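Working with the sorting arm: your questions, my answers

I'm Delia Insaurralde and I look after the returns benches at Rivadeneira. I've been asked the same things in the canteen so many times since April that I've put them on one page. Last updated Wed 5 May.

Is the arm taking my job?
No. All 32 of us on returns are still on returns, and I've seen next quarter's rota with my own eyes. What has changed is what we do in a shift. There's less bending into bins and more checking, grading and sorting out the oddities (and there are plenty of oddities!).

So what does it do all day?
It picks mixed household bits out of one bin and puts them in another, one at a time. We called the project Bivomau and the name has stuck to the arm as well, sorry. Kenta Sugawara from Plirnex set it up and he's here most mornings if you want to grill him.

What sort of things can it pick up?
Bottles, tubs, trays, toys, the usual jumble. Its best day so far is 1,281 picks. Clear plastic is still the hardest — the shine confuses it, and I have some sympathy, because I lose my glasses the same way.

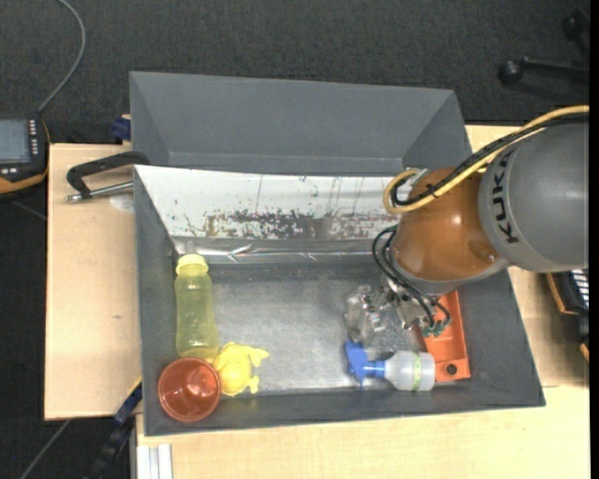
The gripper over the front bin, with a spray bottle, an orange tray and a yellow toy among the items.

Who decides what goes in the bin?
You do. Whoever is on the bench loads it, and please don't heap things up. A few items with space between them works far better than a mountain. If something's leaking or broken, it goes to the grading table as it always did.

What happens when it drops something?
Leave it where it is and press pause on your bench panel. Wait for the arm to stop completely, then fetch the item. I know it's tempting to dart in quickly. Please don't, even if you're sure you'd be faster.

Am I being timed against it?
No, and I asked that one myself before anybody else could. The pick log counts what the arm does and has no names in it.

Do I need training?
Yes, one session of 39 minutes (Kenta's figure, he's very exact) and then a shift alongside someone who's done it before. You'll be paid for both. Nobody uses the handheld controller until they've done the second course, so if you'd like to go on that, tell me and I'll put you down — I've still got places!

Can I say no?
You can ask to stay on grading full time. Two people have and that's been fine.

Where do I send moans and ideas?
Pop into room 502 or leave a note in my tray. The lower bench height was an idea from the late shift and my back is very grateful for it.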